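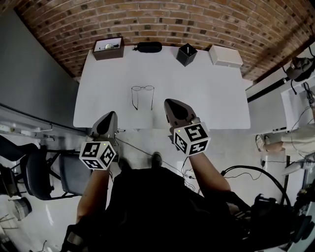 08/12/2023, Trunham bench

A long day on the glasses task, and a good one on the whole. Calum Sutherland and I spent the morning going over why the policy trained on the October set keeps grabbing the frames by a lens, and we both came round to the same idea: our demonstrations were too fast at the approach, so the model hardly sees the last bit before contact. We now ask everyone to slow down there and let the fingers settle before closing.

With today's batch we are at 561 demonstrations of the two-handed version. I trained on 300 of them first, just to have something to compare with (Ewan MacAulay will ask, bless him, and he'll be right to). Over 100 trials the grasp held in around three quarters, which is a nice step up from October. Most of the misses were at the temple arms, where the wire is so thin that a small error in depth leaves the fingers closing on air.
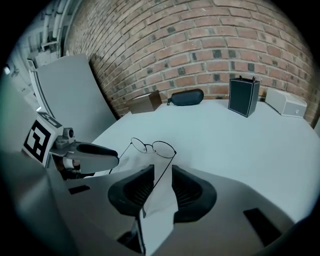
Why not put the camera on the table side and skip the ones on the grippers?
The view from the hand is the same whether a person or the arm is holding the gripper, so the demonstrations carry over with far less fuss.

Still to do: rerun with the full set, same seed, and send the Morrison folks the loss curves. Calum has the calibration files if they've gone missing again.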